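Progress report to the Jutara fund, October
Project: Menine Repair and Lending Room
Prepared by Lumturie Kovačević

The lending room has been open to the public for the whole of this reporting period. Most of the work went into sorting donated items, getting the catalog into usable shape, and setting loan rules that people will follow. Spending is within the approved budget except for shelving, explained further down.

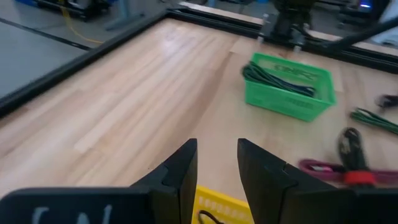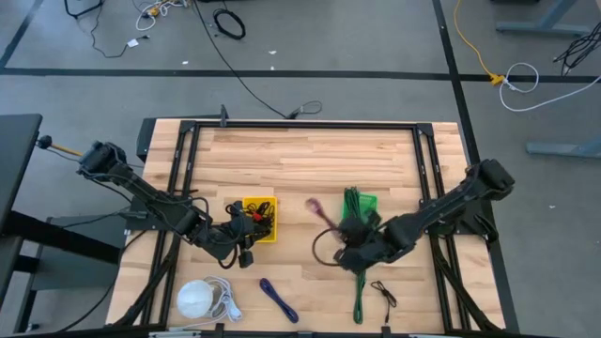
## Catalog

The catalog now holds 600 items. Hand tools and garden tools are fully entered, with a condition note and a replacement value for each. Kitchen equipment is entered but the replacement values still need checking. Camping gear is the weakest part. Many of the tents came in without a parts list, and each one has to be pitched before it can be lent. We did this in the yard while the weather held and will pick it up again in spring.

We moved the records from the old spreadsheet into Orkanus, the lending software named in the original application. The import dropped all the accessory fields, so drill bits, chargers and hoses lost their link to the main item. Fixing this by hand took nine working days that were not in the plan. The fields are back and we now export a backup every evening at closing.

## Loans and returns

The standard loan stays at two weeks with one renewal. We tried a shorter loan for pressure washers and carpet cleaners, and it has cut the waiting list for both. Late returns are mostly a matter of people forgetting. A text reminder goes out the morning before the due date, and borrowers have told us they prefer it to email.

Damage has been low. A hedge trimmer came back with a cut cord and a cake stand came back broken. Both borrowers offered to pay. We accepted payment for the trimmer and let the cake stand go.

## Repair evenings

Repair evenings run from 6 p.m. to 8:30 p.m. We can take up to 9 bookings in an evening. Lamps, vacuum cleaners and sewing machines are the usual jobs. Clothing repair was added after several requests, and it now has its own table near the window where the light is better.

We still turn away microwaves and anything with a gas connection. The notice at the door has been reworded to say this in larger type.

## Premises and spending

The lease with Yurchenko Properties was renewed on the same terms. The landlord agreed to replace the back door lock and did so. The heater in the front room is noisy but works, and we have not asked for a new one.

Shelving went over budget. The units in the application were too shallow for the larger tools, so we bought deeper ones and returned the first order. The restocking fee was not refunded. We covered the difference from the printing line, where we had money left after dropping the paper catalog. Receipts are attached with the financial statement.

## Next period

- Finish replacement values for kitchen equipment
- Draft a simple agreement for school and club loans
- Get quotes for a ramp at the side entrance
- Decide whether to keep the late opening through winter

The ramp is the item most likely to slip. One builder has visited and we are waiting for his price. If the quote is above what the grant allows, we will write to you before agreeing to anything.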